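Tuesday diary: toilet day with Povora

30th July

Slept badly because I was too keen, which is silly for a grown woman going to watch a toilet get cleaned. But I've been waiting since May for this! Milirer finally gave us our two hours with the bathroom service, and Aoi Hoshino and I were at their door before they'd unlocked it.

The service is called Povora. You don't buy the robot, you hire it by the visit, and we're looking at it for the Sunik lodges. I'd read the brochure so often I could have given the talk myself. What the brochure doesn't give you is the view from the robot's own head, and they let us watch that on a screen with a coffee in hand. I loved it. One hand closed low on the brush handle, the other up with its fingers spread, and the bowl sitting there waiting with its lid up.

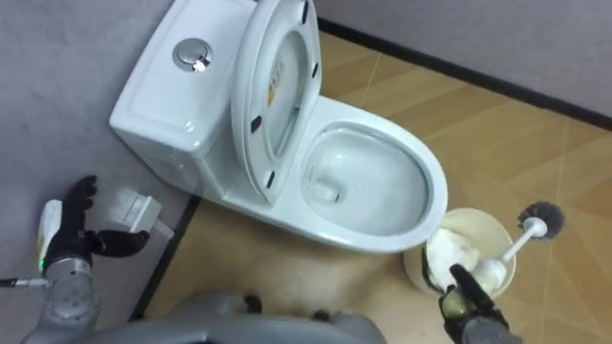

Picking up the brush

I'd expected the grip to be the dull bit and it's the part I want to talk about most. Think how awkward a brush handle is, a skinny bit of plastic leaning whichever way the last person left it. Aoi wrote two pages on fingers alone. I wrote "good hands!!" and underlined it, so between us it's covered.

We asked whether it needs their special brush. No, any ordinary one will do, they say, and that matters a lot to me as I've just restocked the lodges and I'm not doing it again.

Then the scrubbing. I kept leaning toward the screen as if I could help. It bends its knees for the job, the way my physio is always telling me to. 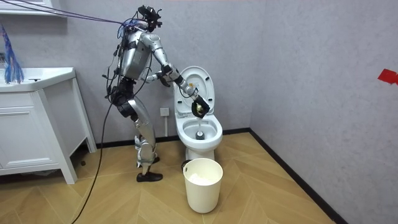 Povora at the bowl, brush head in the water.

Money, then, while I remember the numbers. Setup is 4,000 for a site, or 2,000 if we sign up with a second one, and each visit is 200 after that. Dear for one loo, not so bad when you think of a whole row of them at changeover. Soylu's quote had no setup fee but they only do floors, and floors were never my trouble. I'd still like to see a colour-coded brush system so the same one never wanders between rooms. Aoi has put that on her list of questions, along with what happens if a guest leaves the lid down.

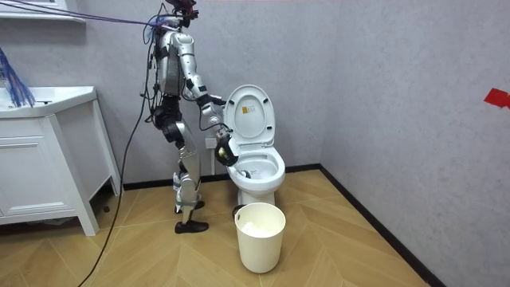
My other worry is the cables. Our lodge bathrooms are narrow, and I can't picture running a line in from overhead with the door where it is. Milirer say the hire version will go without, but I'd want to watch that one before I put my name to anything. I told them so and they were decent about it, and offered us another visit at the same centre.

Still grinning on the drive home, though. Aoi drove and I talked the whole way – poor Aoi. She thinks we should trial it at one lodge over the quiet weeks and keep our usual cleaners on for everything else, and I think she's right, even if I'd have it in all of them by Friday.

Must ring the lodge in the morning and get someone to measure the bathroom doorways. Also out of milk.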